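Rapport de projet, licence Cinéma et audiovisuel, atelier « Presse et franchises »
Version rendue le 2022-07-13

Sujet : comment circule une rumeur de réalisateur. Le cas de la saga Hodine.

1. Point de départ

Au départ on voulait travailler sur les bandes-annonces. Abandonné au bout de deux séances, trop vaste, et le groupe d'à côté avait déjà pris le sujet. On s'est rabattus sur les rumeurs de casting puis, plus précisément, sur les rumeurs de réalisateur. La question : quand une saga de science-fiction cherche quelqu'un pour le prochain film, qui dit quoi, dans quel ordre, et qu'est-ce qui reste à la fin dans la tête du lecteur ?

Cas retenu : Hodine. Saga spatiale, deux films sortis, un troisième annoncé par la société de production Wever sans nom de metteur en scène. Pendant tout le mois de mars, les sites spécialisés ont rempli le vide. Bon terrain, parce que l'affaire est courte et qu'elle a une fin claire (communiqué de Wever, nom officiel, rideau).

Précision utile : on ne juge pas les films. Un des membres du groupe est fan, ça s'est senti dans les premières versions du texte, on a coupé.

2. Corpus

21 articles, pris sur 8 sites. Des gros, des petits, un blog tenu par des fans. Plus les commentaires sous les articles : on en a gardé 2 000, pas davantage, sinon ingérable. Les réseaux sociaux sont exclus. C'est un manque, on le sait, l'enseignant l'a signalé dès la première réunion. Mais les messages supprimés posent un vrai problème de méthode et on n'avait pas de solution propre.

Critères pour garder un article :
- il parle du poste de réalisateur du troisième Hodine, dans le titre ou dans le premier paragraphe
- il est en français, ou traduit en français par le site lui-même
- il est encore en ligne au moment de la collecte

Le troisième critère a fait sauter plusieurs textes intéressants. Dont un, retiré sans explication, qu'on avait lu mais pas enregistré. Erreur de débutants. Depuis on enregistre tout en local, avant même de lire.

3. Méthode

Un tableau commun. Une ligne par article. Colonnes : heure de publication, titre, source citée, verbe employé, présence ou non d'un démenti, modification après coup. La colonne « verbe » a été ajoutée tard et c'est finalement elle qui a le plus servi.

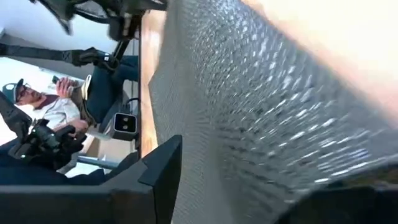 Pour les sources on a distingué la source directe (entretien, communiqué), la source indirecte (« selon nos confrères ») et l'absence de source. La frontière entre les deux dernières est floue. Quand un site écrit « on murmure que », on a classé sans source. Quand il écrit « plusieurs médias évoquent » sans lien, pareil. Discussion assez longue là-dessus, on n'était pas d'accord, on a tranché au vote.

Les commentaires : codage à la main, chaque commentaire lu par 2 personnes. Catégories simples : croit la rumeur, n'y croit pas, s'en moque, parle d'autre chose. La dernière est énorme. Les gens parlent d'autre chose. Beaucoup de disputes sur la fin du deuxième film, sur les costumes, sur la question de savoir si le premier a vieilli.

En cas de désaccord entre les lecteurs, troisième lecture. On aurait dû calculer un taux d'accord, pas fait, faute de temps. À mettre dans les limites.

4. Ce qu'on a trouvé

4.1 Tout part d'un seul texte

Le premier article vient du site Parkberg. Il dit une chose assez prudente : un réalisateur venu d'une autre saga aurait été approché par Wever et aurait répondu qu'il réfléchissait. Conditionnel partout, source anonyme mais décrite (« proche de la production »). Travail correct.

Ensuite les reprises. Le conditionnel disparaît presque tout de suite. « Approché » devient « en discussions », puis « pressenti », puis « favori ». Aucune information nouvelle entre les étapes, on a vérifié ligne par ligne. Le verbe monte tout seul. C'est le résultat dont on est le plus contents.

Le lien vers Parkberg disparaît aussi, plus lentement. Les derniers articles de la chaine citent un site qui cite un site qui cite Parkberg. Un lecteur pressé pense voir plusieurs sources, il n'y en a qu'une.

4.2 Le refus compte plus que l'offre

Quand le réalisateur dit non, par une phrase dans un entretien donné pour la promotion d'un autre film, l'affaire redémarre. Plus fort qu'avant. Les titres ne parlent plus du film à faire, ils parlent de loyauté, de trahison, de camp à choisir. Comme si on ne pouvait pas travailler pour deux sagas à la fois. Dans l'entretien la phrase est banale, il parle surtout de calendrier et de sa famille. Le mot « loyauté » est dans la question du journaliste, pas dans la réponse. Plusieurs titres le mettent quand même entre guillemets, attribué au réalisateur.

On a hésité sur le mot à employer pour ça. Déformation ? Faute ? On a écrit « glissement » dans le tableau et on garde glissement.

4.3 Les fans vérifient, parfois

Surprise côté commentaires. On s'attendait à une foule qui croit tout. Or les premiers à demander la source, ce sont des lecteurs, souvent très vite. Sur le blog de fans, un long fil remonte toute la chaîne jusqu'à Parkberg, avec les liens. Mieux fait que notre première version du tableau, il faut le reconnaitre. Le fil n'est repris par aucun des autres sites.

À l'inverse, une fois le démenti publié, une partie des commentaires continue de parler du réalisateur comme s'il avait accepté. Pas forcément de la mauvaise foi. Certains ont lu un titre et rien d'autre, ils le disent eux-mêmes.

4.4 Les articles modifiés

Peu de corrections visibles. Certains textes ont changé sans mention de mise à jour : le titre d'abord, puis le chapeau. On s'en est aperçus en comparant nos copies locales aux pages en ligne. Une note « article mis à jour » n'apparait que chez Parkberg et sur un autre site. Le blog de fans barre l'ancienne phrase et écrit la nouvelle à côté, c'est moche mais c'est clair.

5. Partie pratique

La consigne demandait une production en plus de l'analyse. On a fait une frise imprimée, format affiche, qui montre le trajet de la rumeur : en haut le verbe, en bas la source citée, le temps de gauche à droite. Première impression ratée, texte trop petit, illisible à plus d'un bras de distance. Deuxième version avec moins de texte et des couleurs par type de source.

Elle a été présentée en salle Palaniappan pendant la journée des ateliers. Retours plutôt bons. La remarque qui revenait : on ne comprend pas tout de suite que le temps n'est pas à l'échelle. Exact. Les deux premiers jours prennent la moitié de l'affiche. On a rajouté une note en bas au feutre, faute de mieux.

Un petit questionnaire était prévu pour les visiteurs. Imprimé, distribué, presque pas récupéré. Non exploité ici. 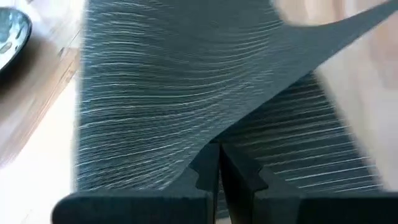 6. Limites

Corpus petit, un seul cas, une seule langue. Pas de réseaux sociaux, donc une partie de la circulation nous échappe, peut-être la plus grosse. Pas de taux d'accord sur le codage. Pas d'entretien avec des rédacteurs : on a écrit à plusieurs sites, réponse d'un seul, polie, qui renvoyait vers le service de presse.

Les heures de publication sont celles affichées par les sites. On sait que certaines sont fausses, ou remises à jour quand l'article est modifié. Quand on avait un doute, on a mis l'article à sa place probable avec un astérisque.

Autre chose, l'effet de l'issue. On connaissait la fin avant de commencer à coder. Difficile de lire « pressenti » sans sourire quand on sait que c'est non.

7. Répartition du travail

Collecte : tout le groupe. Tableau et verbes : moi. Commentaires : tout le groupe, en binômes qui tournaient. Affiche : les deux membres qui savent se servir d'un logiciel de mise en page. Rédaction : moi pour les parties 2 à 4, relecture collective un peu rapide, il reste surement des fautes qu'on a pas vues.

8. Pour la suite

Si un autre groupe reprend le sujet l'an prochain : prendre une affaire en cours au lieu d'une affaire terminée, et enregistrer les pages dès le premier jour. Comparer avec une rumeur d'acteur, pour voir si le verbe monte à la même vitesse. Garder le blog de fans dans le corpus, surtout. On a failli l'enlever.

Annexes (remises à part) : tableau complet, grille de codage, liste des titres avant et après modification, fichier de l'affiche deuxième version.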